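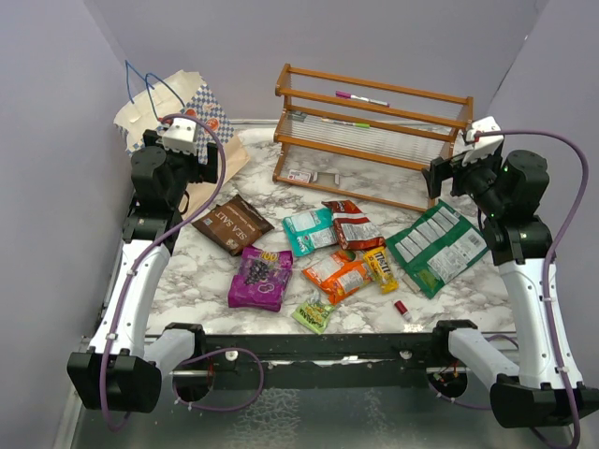 **Shareholder Services > Selling Your Holding**

## 4. Placing a sell order for Brernitz shares

Read this section before you log in to the Lidari portal. The portal will tell you the process takes 2 minutes. Allow more.

1. Open **Holdings** and select Brernitz. Check the share count against your last paper statement. If they differ, stop and call the registrar's office in Nakville.
2. Select **Sell**, then **Part of holding** or **All**. The default is **All**, and it comes back each time you reload the page.
3. Enter the number of shares. Orders under 500 shares go into the pooled sale, which runs once a day at 11 a.m. Larger orders are sent to the broker one by one.
4. Choose **Limit** or **Market**. The portal marks Market as "recommended" - it doesn't say who recommends it.
5. Write down the fee on the review screen, then select **Confirm**.

**Note:** The "estimated proceeds" figure uses the last closing price and leaves out the fee. Treat it as a rough guide at best.

**Caution:** A pooled order can't be canceled after you confirm it. The **Cancel** button stays on the screen, but it only closes the window.

### 4.1 If you also hold Park shares

Park shares received in the September split are listed on a separate tab. Selling your Brernitz shares doesn't sell them, whatever the summary line says.

1. Open the **Park** tab and repeat steps 2 to 5.
2. If you hold more than 900 shares, the portal asks for a signed form. Upload it as a PDF and keep the receipt number.
3. Check your bank account for the payment. A status of "Settled" means Lidari has sent the instruction - the money may still be on its way.

Fee table last checked April 9, 2019. Compare it with the review screen before you rely on it.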